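Come Fold a Blanket With Us: Helpers Wanted for Our October Open Day

Hi there, and thanks for clicking through! I run the open day for the Gremthorpe project, and I'm looking for people who'd like to spend part of a day showing visitors how household chores get turned into something a robot can learn from. You don't need a technical background. If you've ever made a bed, picked up after kids or tried to get a cover to lie flat on a mattress that's a bit too big for it, you have most of what I'm after already.

A little about the day first. We open our doors in Folton once a year, and last time we had 95 visitors through, which was a lot more than I'd ordered cookies for. People come from the neighborhood, from the schools, from companies that are curious about home robots, and quite a few just wander in off the street (very welcome!). Most of them expect a robot that walks up and shakes hands. What they like best, going by the comment cards, is getting hold of one of our hand-held grippers and trying an ordinary job with it themselves.

So that's the part I need help with. We run demonstration stations, and each one has a chore: clearing a table, hanging up a jacket, sorting socks, tidying a bedroom. The bedroom is my favorite and also the one with the longest line. Picking up a cup is something most visitors get on the second try. Cloth is another matter. It slides, it bunches up, it folds over where you didn't want it to, and you've only got two fingertips to sort it out with.
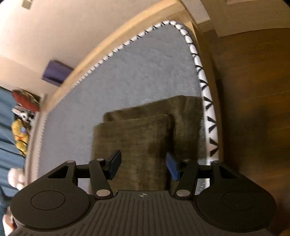
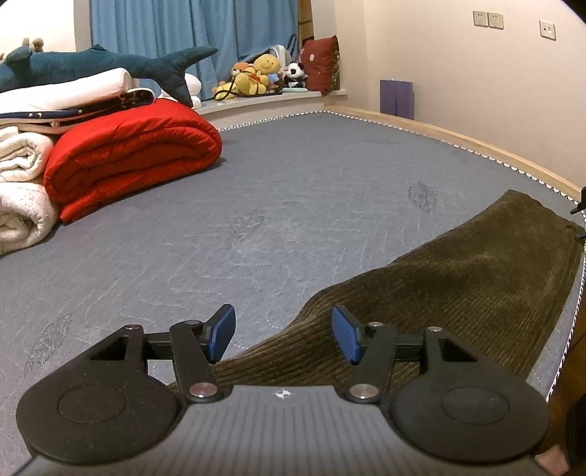 Brown cloth on a gray mattress, seen from the gripper both times.

At the station you'd do a short demonstration, then hand the gripper over and talk the visitor through their own turn. I've written up a small script but please don't read it out loud like a flight attendant, just get the gist and say it your way. Small kids want to squeeze everything. Teenagers want to race each other. Engineers want to tell you how they would have built the linkage, and you're allowed to nod and let them.

We have spots for 11 station helpers, plus a couple of people for the front door and the coat rack if you'd prefer to stay away from the gadgets altogether. Just say which one you want when you write.

What you'd be doing, more or less:

Showing one chore with the gripper, over and over, cheerfully
Helping visitors hold it comfortably and close the fingers slowly
Putting the station back the way it was between groups
Answering easy questions and sending the hard ones over to me
Keeping half an eye on the gripper so it doesn't end up on the floor

What I'd love you to bring:

Patience, mainly
Enough English to chat with strangers (Vietnamese or Spanish would be a big plus, we get plenty of families who'd rather use one or the other)
Hands and arms that are okay with holding something up for a few minutes at a stretch
Comfortable clothes, and socks you don't mind people seeing, as the bedroom station is shoes off

You need to be at least 16, and if you're under 18 I'll send a form for a parent or guardian to sign.

There's a practice session the evening before, and I really do want everybody to come to that one. It runs about 60 minutes. We go through every station, everyone gets a turn with the gripper, and we figure out who's happiest where. Last year one helper was dead set on the table station, tried the blankets once and wouldn't leave the bedroom for the rest of the night. It happens!

On the day itself we open at 10 in the morning. Helpers should come in an hour before that so we can set up and eat something. You can take the morning shift, the afternoon shift or both, and you'll get a proper break whichever you choose. Lunch is from Ông, the noodle place across the parking lot, and there's a vegetarian option if you let me know ahead of time. Please also tell me about allergies.

Is it paid? Yes. Every helper gets an hourly rate for the shift and for the practice session, and we cover your bus or train fare. Our partner Kirport pays for the open day and handles the payments, so you'll fill in one short form for them and the money comes by bank transfer within the month. I'll send the exact rate in my reply, together with the form.

A word on recording. The grippers have a camera on them, and on a normal working day we keep what they record, as that's the whole purpose of the work. On the open day we show the video live on a screen next to each station and don't save any of it. You'll be asked about this a lot, so it's good to know the answer. If a visitor would still prefer not to be on the screen, switch it off for their turn. The switch is on the left side of the screen and you'll see it at practice.

The building has step-free access from the parking lot side and there's an elevator. The table station can be done sitting down, and so can the sock sorting. If there's something else that would make the day work better for you, put it in your message and I'll see what I can arrange.

How to sign up: use the contact form on this site and pick "Open day helper" from the menu. Tell me your name, which shift you'd like, whether you can make the practice session, and one chore you're weirdly good at. No resume, please. I answer everyone, usually within a couple of days, and I fill the spots as messages come in. Once they're gone I start a waiting list, and people on it do get called, so write to me even if you're seeing this on the late side.

Visitors don't need to sign up at all, by the way. Just come in through the main entrance and follow the paper arrows.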